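Orketti House Shared Workroom
Minutes of the August members' meeting

Held Friday, 7:00 p.m., in the front room. Jhosep Muñoz chaired. Vanderleia Quintana took notes.

1. Previous minutes
Read and accepted with one correction. The new key for the side door was paid for out of the repairs fund, not the general fund.

2. Money
The repairs fund stands at $1804. The only large expense since the last meeting was the window latch in the back hall. Jhosep asked that receipts be handed in during the same month they are dated. Two from May are still missing.

3. Membership
Membership is at 26. Three people have not renewed and will get one more letter. After that their shelf space goes to the next names on the list.

4. Mixed bins
Most of the meeting went to this item. Vanderleia reported that toys and kitchen items are still going into the same bins when shelves are cleared at the end of the day. Members looking for one thing have to dig through everything else. She and Jhosep went over the gray bin from the long table as a sample of the problem.
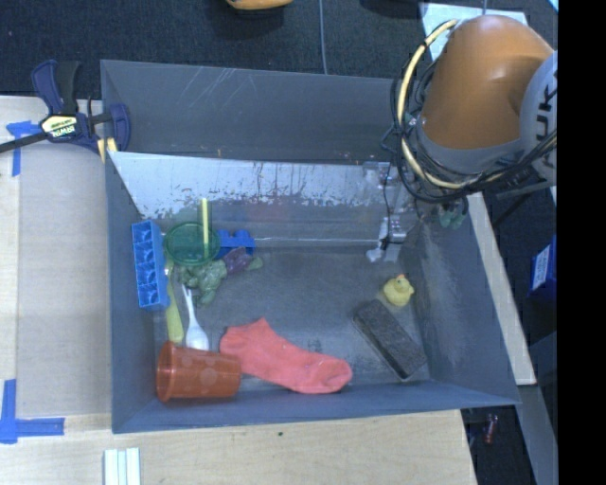

Gray bin, long table. Ice cube tray, green container and toys together.

It was agreed that the ice cube tray belongs with kitchen items and should go back on the Frei shelf. The toy eggplant and the green toy animal go to the toy shelf. The building block should go in the block tub with the others. There was some talk about whether play food should be kept apart from the rest of the toys. A show of hands went in favor of keeping all toys together for now.

The green container was discussed. One member thought it was part of a set kept on the Frei shelf. Vanderleia will check it against the set. If it does not match, it goes on the unclaimed table until the next meeting.

Jhosep pointed out the worn edges on the bin and the scratches on the far wall. A member asked if it should be repainted. The general view was that it can stay in use as it is. No money was set aside.

Agreed:
Kitchen items and toys to be kept in separate bins starting next week.
Bins to be labeled on the short side, in block letters.
Anything left on the unclaimed table for 6 weeks goes to the donation box.

5. Labels
Vanderleia has priced label holders from Brarka and from Binska. The Brarka ones screw on and the Binska ones clip over the rim. Clips were preferred, as the bins get swapped around. She will buy one pack and try them before ordering more. Spending up to $40 was approved.

6. Shelf by the sink
Still leaning. Jhosep has the brackets and will put them up before the next meeting. Nothing heavy on the top board until then.

7. Other business
The broom is missing again. Whoever has it is asked to bring it back.
A request to open at 8:00 a.m. on weekends was held over, with too few key holders present to decide.
The coffee jar is short. Members are reminded to put in for what they drink.

Meeting closed at 8:25 p.m.

To do
Vanderleia: check green container, buy one pack of label holders, send renewal letters.
Jhosep: shelf brackets, find out about the May receipts.
All: return the broom.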